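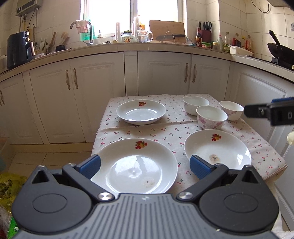 Skaltura compara pinças na cozinha e a loiça dá luta

A Skaltura divulgou na quinta-feira, 2 de maio, os resultados do seu primeiro ensaio comparativo de pinças manuais, feito em cozinhas de habitação em vez da bancada do laboratório, onde tudo costuma correr bem e os pratos estão sempre no sítio.

O ensaio opôs dois jogos de almofadas para os dedos da mesma pinça: as azuis, com nervuras, e umas lisas, mais baratas, fornecidas pela Pollatell. A tarefa era levantar a mesa. Pratos para um lado, taças para o outro, 3.092 tentativas ao todo, repartidas por várias casas e por operadores com graus muito desiguais de paciência.

As almofadas com nervuras conseguiram 1.938 pegas à primeira, contando apenas as que acabaram com a peça pousada no destino. As lisas ficaram-se pelas 1.209 numa segunda série, mais longa, que a empresa prefere não comparar diretamente com a anterior. O comunicado compara-as na mesma, dois parágrafos depois.

O pior adversário foi o prato raso. A taça oferece uma parede onde apertar; o prato oferece uma aba baixa e, com a toalha por baixo, leva muitas vezes o tecido atrás. O relatório dedica uma página inteira às rugas da toalha, sob o título "Perturbações da superfície de apoio". Os restos secos de comida também entraram no protocolo, na categoria "contaminação ligeira". Em qualquer outra casa chama-se loiça por lavar.

Houve ainda queixas sobre o peso. Ao fim de 40 minutos, vários operadores pediram para trocar de mão, e um dos formulários traz no campo de observações apenas a palavra "pulso".

A Pollatell fez saber que as suas almofadas foram concebidas para caixas de cartão - pormenor que consta da ficha técnica, na segunda página - e que enviará um modelo revisto.

A próxima ronda está prevista para dezembro, com copos. A Skaltura adianta que já encomendou os copos e, por prudência, uma segunda remessa de copos.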